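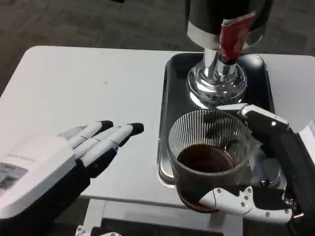
Figure 3. Coffee point at the Pollcombe site: white table with a black tray and a coffee machine or grinder standing on it.

4.2 Shared refreshment points and informal contact

The second part of the study looked at where staff from different departments met outside scheduled meetings. Earlier work on office layout has mostly treated the kitchen as a single category. Our site plans showed that this hides a good deal of variation. The Hostov building has one large kitchen per floor with seating and a sink. Pollcombe has no kitchens above the ground floor and relies on small coffee points, most of them a single table with a machine (Figure 3). Jomemel falls between the two, with a kitchen on alternate floors and coffee points on the others.

Contact was recorded through a short diary that staff filled in twice a day for seven working days in May. An entry was made each time the person had a conversation lasting longer than a greeting with someone outside their own team. Entries gave the place, the approximate length and whether any part of the talk was related to work. Of the 783 people invited, 495 returned a diary that met the completeness rule set out in Section 3.3. These diaries held 3,720 entries. Return rates were lowest among staff on split shifts at Hostov, and results for that group should be read with care.

Large kitchens produced longer conversations. At Hostov, entries from the kitchens were more likely to fall in the two longest duration bands, and many mentioned a meal. Entries from the Pollcombe coffee points were mostly short, but they named a wider spread of departments. The same person at Pollcombe would often report several brief contacts in one day with people from different teams, while Hostov staff tended to report the same lunch partners again and again. We had expected the coffee points to score lower on both measures, and for spread of contact they did not.

Distance explains part of this. Pollcombe staff had a shorter walk to the nearest coffee point than Hostov staff had to the nearest kitchen, and they reported more trips. However, the difference in spread remained after walking distance was entered into the model. A second possible factor is the position of the coffee points on routes that several departments use to reach the stairs and printers. We coded each point as on-route or off-route using the Naidoo circulation scale - the version for multi-floor buildings - and on-route points had the wider spread in all three buildings.

Seating worked in the other direction. Where chairs had been added next to a coffee point, as on two floors at Jomemel, conversations became longer and the number of departments named went down. Comments in the diaries suggest that seated groups were seen as closed. One respondent wrote that it felt "like walking in on someone's meeting." The number of such comments is small and we did not test the effect separately.

Whether the talk was work-related did not differ between kitchens and coffee points once duration was taken into account. Longer conversations were more likely to touch on work at some stage, wherever they took place. Section 4.3 repeats the analysis for stairwells and corridors, where there is no refreshment and the reasons for stopping are less clear.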